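O clube de robótica da Escola Zamani abre as portas em agosto (e a fronha é a culpada de tudo!)

Anurside, agosto

Olá! Sou a Ingvild Isaksson, coordeno o clube de robótica da Escola Zamani e pediram-me um comunicado sério. Vou tentar, mas aviso já que estou contente demais para isso.

A novidade é esta: a nossa equipa foi apurada para a Taça Sterania, a competição escolar de manipulação com dois braços, e antes de irmos queremos mostrar o trabalho a quem quiser aparecer. São 33 alunos inscritos este ano, entre os 14 e os 18 anos, e o tema que escolheram foi tecido. Eu tinha sugerido blocos. Perdi a votação.

Tecido é difícil, meus amigos. Um bloco fica onde o pomos, uma almofada dobra, foge, enruga e muda de forma cada vez que lhe tocamos. O projeto chama-se Fesard e já soma 1.766 tentativas registadas pelos alunos no caderno do clube (sim, em papel, com muita caneta azul). Neste momento andamos de volta da pega: onde apertar, com que força e o que fazer com a outra pinça entretanto.

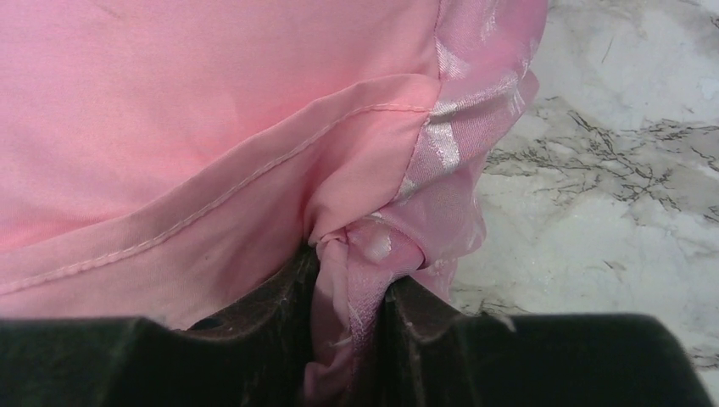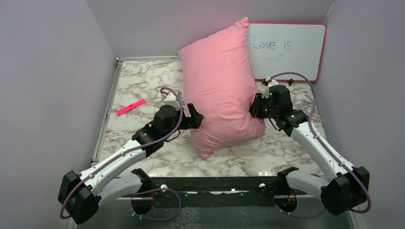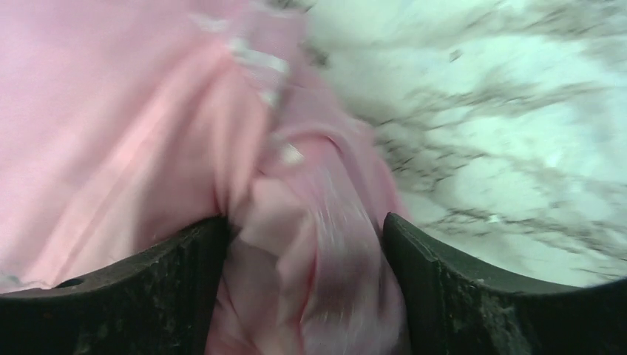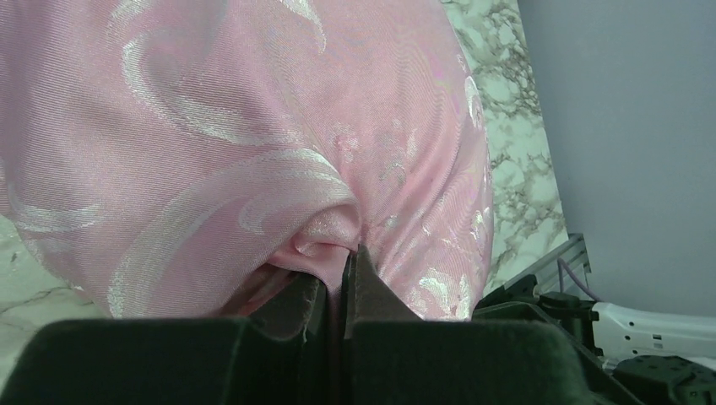
Projeto Fesard, treino com tecido cor-de-rosa. Na segunda fotografia, os dois braços seguram a almofada; nas outras, o tecido preso na pinça, visto de perto.

O Obinna Bako, aluno do último ano e capitão da equipa, resume a coisa melhor do que eu: «No princípio queríamos ir depressa. Agora passamos tardes inteiras a discutir uma dobra, e eu gosto mais assim.»

A sessão aberta começa às 15h00, no laboratório do piso de baixo, com entrada livre. Há demonstrações dos alunos, uma conversa sobre como se programa uma pega a dois braços e lanche no fim (tragam fome!). Quem quiser pode ajudar-nos com a viagem: faltam 500 euros para o transporte da equipa e qualquer contributo conta. As inscrições no clube para o próximo ano abrem na mesma tarde e não é preciso saber programar, basta vontade de aprender e alguma paciência para almofadas.

Jornalistas e escolas interessadas em visitar-nos podem falar comigo na secretaria da Escola Zamani, extensão 108. Atendo sempre, a não ser que esteja no laboratório.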